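Home | Tables | Storage | Fitted Rooms | Showroom | About Us | Contact
Search our site Enter keyword Go
Print this page | E-mail this page

About Dratthorpe Furniture

Dratthorpe makes and fits furniture for dining rooms, hallways and kitchens. We have been in business since 2000. 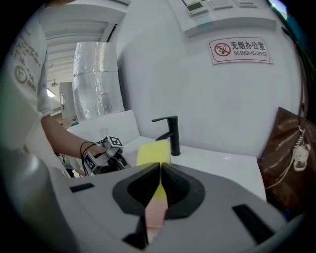

How we started

Marina Karamanlidis opened the first workshop behind a paint store on Kandpal Street, making bookcases and window seats to order. Jitendra Joshi joined her the next spring to handle the upholstery. Most of the early work came from older houses in the neighborhood, where the walls were out of square and nothing from a catalog would fit. We still do a lot of that kind of work, and we still measure every room ourselves before we quote.

We moved to our present building at 322 Kandpal Street when the lease next door came up. The showroom is at the front and the workshop is through the double doors at the back. Customers are welcome to look in on a piece while it is being built – please ask at the desk first.

What we make

Our two standard lines are Hultis and Prument. Hultis is the plainer of the two, with flat doors and straight legs, and it covers dining tables, benches and hall cabinets. Prument has framed doors and a deeper top, and is mostly bought for dining rooms. Both come in oak, ash or walnut. There are 11 stock finishes, and we can match an existing piece if you bring in a drawer front or a shelf.

Fitted work is priced by the room. The quote includes delivery, fitting and removal of packing. It does not include electrical work, plumbing or moving radiators, but we can work around your own contractor's dates.

Who you will deal with

Marina still runs the company and does most of the first visits. Idun Hovland draws the plans and will send you a revised set after each change. Ketsara Srithong manages the workshop. Suqin Duan looks after orders, deliveries and repairs, and is the person to call if a hinge drops or a door starts to stick.

Visiting the showroom

We open at 9 a.m. There is parking behind the building, reached from the side street. The workshop closes for two weeks in September, but the showroom stays open and samples can be borrowed as usual – bring them back when you have made up your mind.

Print this page | E-mail this page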